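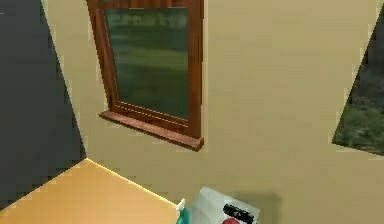 Khaki is one of those colors everyone can name and hardly anyone can pin down, and I've been keeping this entry on it going for longer than I'd like to admit. The word came into English from Urdu, where it means dusty or soil-colored, and Urdu had it from the Persian word for dust. So it started out as a description of dirt, which I find very cheering! Put it on a wall and it does what dust does, it shifts with the light. The tan wall at the top of this article is a muted yellow-beige that goes a bit brighter and warmer toward the upper right and more olive toward the lower middle, and you could have a good long argument over which of those is the "real" khaki. I've had that argument. More than once.

History

The color got its big break as cloth. British troops in India took it up in the middle of the 1800s, starting with a frontier unit called the Corps of Guides, and before there was a proper supply of it people dyed their white cotton with whatever they could lay hands on (tea, mud, coffee and curry powder all turn up in the old stories, and I'd take the curry powder with a pinch of salt). The early batches hardly ever matched. Some came out gray, some nearly pink. A dye that would hold up to washing and sun came along later in the century, and by the Boer War khaki was standard for British troops overseas. The American army picked it up around the time of the war with Spain in 1898.

After World War II a lot of American men came home with army trousers and simply kept wearing them, and that's how "khakis" turned into a word for pants. In the United States the plural nearly always means pants, whatever shade they happen to be. My cousin owns a navy pair and calls them his khakis and I've given up on him.

Shades and naming

There's no single agreed khaki. On the web, the named color "khaki" is a pale, rather lemony yellow that surprises everybody the first time they type it in, and "dark khaki" is closer to what most of us have in mind. In Britain the word often leans greener. In the US it leans tan. Paint makers go their own way entirely, and the old Turgate fan deck I learned on had 31 chips that I would call khaki, with names running from biscuit to pond. I still have it, with a coffee ring on the pond one.

Roxana Ciobanu, whose notes I've leaned on a lot for this section, sorts them by undertone: yellow, green or pink. It works nicely as long as you look at the chip next to something plain white. Her sister Delia thinks pink khakis should be called taupe and left out altogether. I've kept them in, sorry Delia.

Use indoors

Khaki walls come and go. They were all over the place in the 1990s and early 2000s, usually with white trim, and then gray arrived and swept them out. Lately they're creeping back, often with charcoal or black near them, and I do like that pairing because the dark makes the tan look cleaner. With cream it can go a little muddy.

A few practical things if you're painting:

Test a big patch, and look at it at breakfast and again after supper. North light pulls out the green. Warm bulbs pull out the yellow, sometimes so much that you'll think you bought the wrong can. I did one hallway in Brolladar 827 and it was perfect until I changed the bulbs, and then it was mustard. Lovely mustard, but still. It took 3 coats to cover, too.

See also

Beige, drab, olive drab, buff, fawn, taupe. Drab deserves a much longer entry than it has, and Ragnvald Strand has been promising me one since August.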